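Njål Sjöberg
2020-04-25

A thread on cable glands, strain relief and why the lead on your bench equipment always fails in the same place.

A flexible lead rarely breaks in the middle. It breaks within a few centimetres of where it enters something rigid. The copper strands there bend over the same short length each time the lead moves, harden, and part one by one.

The first sign is usually heat or an intermittent fault. Resistance measured with the lead lying still tells you very little. Clip the meter on, flex the lead at both ends and watch the reading.

I keep a log for the workshop. It has 292 repairs in it, all leads and connectors, going back to a wet August when the old Grarora extension reels started tripping. 32 of those were plugs where the outer sheath had pulled out of the cord grip and the cores were taking the load.

A cord grip must clamp the sheath. If you can see coloured cores between the grip and the sheath, it has been fitted wrongly or has slipped. Cut back and start again. Do not push the sheath back in and tighten.

Glands: match the clamping range to the measured outside diameter of the cable — measure it, as printed sizes refer to the cores. A Skinner gland one size up will feel tight on the spanner and still let the cable turn.

Bend radius. For leads that move, I allow a generous multiple of the outside diameter and take the maker's figure where there is one. Drultico print theirs on the drum label. Rustus put it in a separate sheet that gets thrown away with the box. 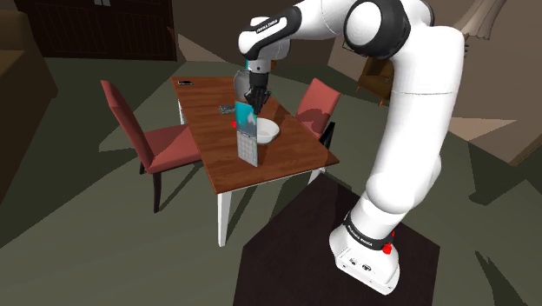
Socket position matters as much as the gland. Low sockets keep the weight of the lead off the contacts, provided the lead can lie on a surface straight away. The arm in the render has two small connector ports on the front of its base, just above the pedestal top, and that is where I would want them. I would still add a clip on the pedestal for each lead.

Clips: fix the first one close to the connector, leave a shallow loop, then fix the second. The loop takes the movement. Pull the lead by hand from the far side. If the connector shifts, move the first clip.

Cable ties are acceptable if left loose enough to slide. Pulled hard they make a new rigid point, and you will be back at post 2 with the break moved along a bit.

Next thread will be on crimps — 3 tools compared, same ferrules, same wire.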